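Call for participants: gripper trials at Vikel

Do you like watching a robot learn its way round a kitchen? We're comparing two grippers, Dutuline and Hillaris, on one simulated arm this August and would love your help!
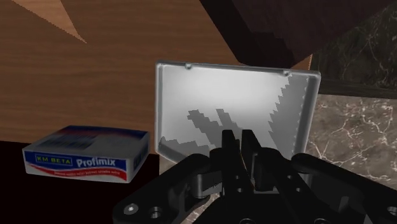 You'll steer the arm from your own computer, picking up trays and other kitchen things, then score how each grip felt.
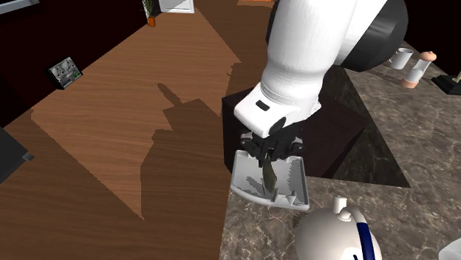 Each session lasts 70 minutes – no experience needed, just patience and a decent mouse.

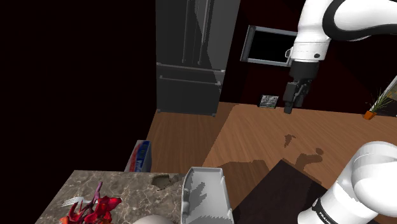 We have 39 places. Apply through the MacRitchie project page.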